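The Old Tower Gets a New Brain

Swapping the chip in a hand-me-down office desktop, without tears

By Dela Mensah

Side panel off first. Always more dust than you expect. The desktop in question is an ex-office Dell, the kind that gets sold by the pallet, and Brakano – the repair shop two doors down from the bakery on Arthur Street – had let it go for $34. No hard drive. Working fans. Slow as a wet Monday.

So, a new processor. Well, new to us. And a stick of memory while the lid was off. The trick with parts this small is where you put them down. Bench, sleeve, knee, floor – all bad. A tray with a slot for each thing is best, and the chip gets its own square. 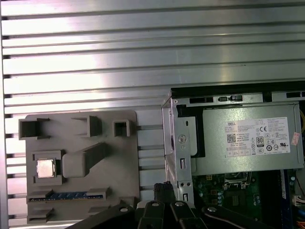
Do I need to unplug the power supply before I touch the board?
Pull the wall cord, every time, then press the power button once to drain what's left. The cables inside can stay where they are unless they block your hands.

Next, get at the socket. The cooler has to come off, and it may not want to. Old paste sets like fudge. Twist gently, a little left, a little right, dont yank. Then wipe the chip with a lint-free cloth and a dab of isopropyl till the metal is dull and clean. I went through 9 wipes one January, on a machine that had lived next to a fryer.

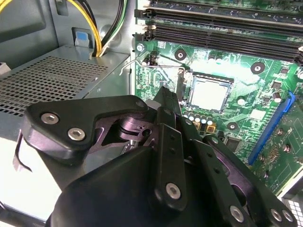

The processor in its socket, memory slots above.

Now the lever. Push down, a touch outward, and it comes free of its catch. It feels wrong. There's a fair bit of spring in it and the first creak will make your stomach drop. Keep a finger on it all the way up – let it go and it can snap, and a snapped lever over a field of tiny contacts is how people end up shopping for a board. Ganar, the parts dealer, quoted me 785 for a rare one last year. I laughed, then stopped laughing.
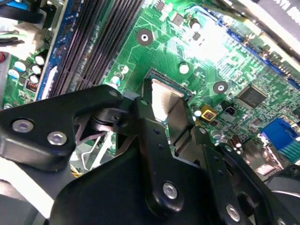 Lever up, then the metal plate. It hinges back and should stay put. If it flops, steady it. Don't blow on the socket. Don't brush it. Look at it under a lamp from the side, and if one contact catches the light differently from it's neighbors, stop there and get a magnifier.

Chip by the edges only. Notches on the chip, bumps on the socket, they match one way. Line up, lower straight down, let go. No pushing, no sliding. If it rocks, lift it out and look again.

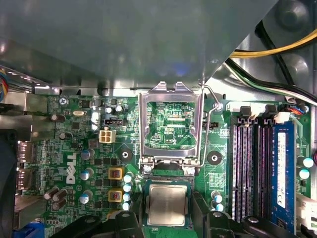

Bracket open, lever raised, and the CPU held by its sides just below the socket.

Plate down, lever down, back under the catch. Pea of fresh paste, cooler on, screws in a cross pattern, a few turns each. Fan plug – people forget the fan plug. Memory clicks in at both ends, or it isn't in.

Viltach, the recycling place out by the ring road, takes the old chips. Mine went in an egg carton. First boot took about 2 minutes, with a black screen for most of it, and I stood there with the panel still in my hand.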